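Hilo sobre ordenar el cajón de los juguetes pequeños. Va largo, lo aviso ya.

1/ Llevo desde octubre con esto a ratos. En la ludoteca Dunbar tenemos una cesta grande de malla metálica donde acaba todo lo que cabe en una mano: pelotas, bloques, bichos de goma con pelos. También acaba ahí lo que no es un juguete.

2/ El inventario de la ludoteca dice 209 piezas pequeñas. En la última revisión aparecieron 188. Las que faltan no me quitan el sueño. Me interesa más lo que sobra.

3/ Antes de sacar nada, mirad bien cómo está el asunto. Recomiendo hacerlo siempre. Luego uno cree que la cesta estaba mejor o peor de lo que estaba.

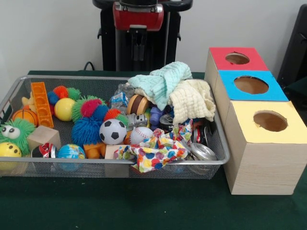
La cesta llena, y a la derecha las tres cajas de madera con la parte de arriba de color.

4/ Lo primero que veo cuando miro una cesta así son las pelotas. Las hay de fútbol, de baloncesto, de béisbol, una con el globo terráqueo y una amarilla con cara sonriente. Todas pequeñas. Ruedan hacia los huecos y tapan lo que hay debajo, así que salen primero.

5/ Lo segundo son los envases. Una lata roja y blanca aplastada y una botella de agua arrugada, metidas entre los juguetes como si fueran de la familia. Los envases no se guardan con los juguetes. Van aparte antes de clasificar nada más.

6/ Con las latas, cuidado. El aluminio aplastado hace pliegues que cortan. Yo las saco con guante de jardín y no dejo que los niños ayuden en esa parte. En todo lo demás, sí.

7/ Los bichos de pelos (los erizos blandos, no sé cómo los llamáis vosotros) son lo peor de limpiar. Se les pega el polvo, las migas y el pelo de gato de cualquiera que tenga gato. Agua tibia, jabón de manos y a escurrir boca abajo sobre una toalla. Nada de lavadora. Lo probé con 2 y uno salió abierto.

8/ Me preguntan mucho por qué malla metálica y no una caja de plástico. Porque se ve lo que hay en el fondo sin volcarla, y la arena cae sola. La pega es que las piezas finas se enganchan. Para las muy pequeñas uso un bote con tapa de Cloltine.

9/ Otra cosa que aprendí tarde: el paño verde de la mesa. Sobre tablero liso las pelotas se van al suelo y te pasas la mañana agachándote. Con tela encima ruedan menos. Vale cualquier tela gruesa.

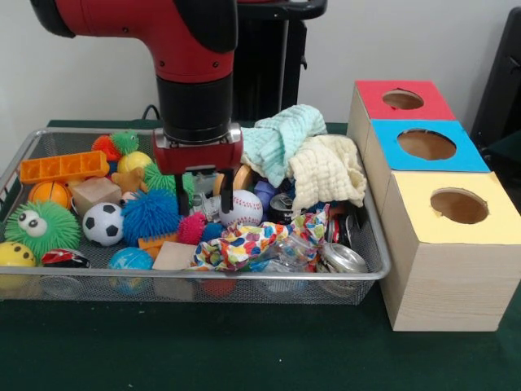 Por en medio: la pelota de béisbol, el erizo azul grande y la bola del mundo pegada al borde.

10/ Los bloques. De madera hay cubos sin pintar y de plástico hay piezas naranjas. Parecen de juegos distintos y seguramente lo son. No intento reconstruir los juegos originales, perdí demasiadas tardes con eso. Madera con madera, plástico con plástico.

11/ La pieza naranja alargada con casillas cuadradas es la que más guerra da. No apila bien con nada y ocupa lo que tres pelotas. De momento va de pie en una esquina. Si alguien sabe de qué juego es, que me lo diga.

12/ Mis montones, por si a alguien le sirven:
- pelotas duras
- blandos y peludos
- bloques de madera
- bloques de plástico
- telas
- lo que no es juguete

13/ El de "no sé" lo quité. Todo acababa ahí. Ahora, si dudo, va con lo que más se le parece por el tacto. Un crío de tres años busca así, tocando, y no le importa si la pelota es de un deporte o de otro.

14/ Tiempo: con la cesta llena, unos 17 minutos hasta tener los montones hechos. Lavar es aparte. Si ese día hay erizos sucios, olvidaos de acabar antes de comer.

15/ Las telas merecen un mensaje propio. En cuanto metes una toallita en una cesta de juguetes, deja de verse la mitad de lo que hay. Sirven para jugar a esconder cosas y se quedan dentro. Fuera todas, dobladas, y a otro sitio.

16/ Si alguna está húmeda, más todavía. Una vez dejé un paño mojado en el fondo un fin de semana y los cubos de madera se mancharon. Lijé los que pude. A los otros se les nota. 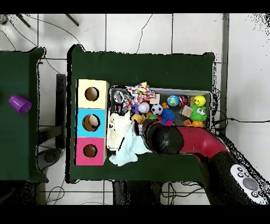 17/ El cubo de encajar formas es otro tema. El nuestro va en tres pisos, amarillo claro, azul claro y rosa, con agujeros redondos. Es un imán para las cosas perdidas. Antes de dar una pelota por desaparecida, mirad dentro.

18/ Las cuerdas, estiradas antes de guardarlas. Si van enrolladas con lo demás se llevan media cesta detrás cuando tiras de una punta. La roja y azul la cuelgo ahora de un gancho y se acabó el problema.

19/ Los peluches, aunque sean pequeños, no deberían ir con las latas ni con nada que gotee. Parece obvio. Llevo meses encontrándolos juntos.

20/ Sobre las etiquetas: probé las adhesivas de Plunar y en la malla no agarran. Lo que aguanta es una cartulina atada con bramante. Con dibujo, sin texto, que aquí hay muchos que todavía no leen.

21/ También me han preguntado si merece la pena comprar los separadores de Sultmont. Yo no los tengo. Corté cartón de una caja y lo cambio cuando se dobla. Hace el mismo papel y si se mancha no me duele tirarlo.

22/ Lo que me queda por hacer: lavar los peludos, buscar sitio a las toallas y decidir qué pasa con la pieza naranja. Y repasar el inventario, que sigue puesto a lápiz.

23/ Si tenéis otra forma de guardar los erizos para que no se peguen entre ellos, contadme. Probé con harina de maíz y dejan todo blanco - la mesa, la cesta y a mí. Leo respuestas por la noche.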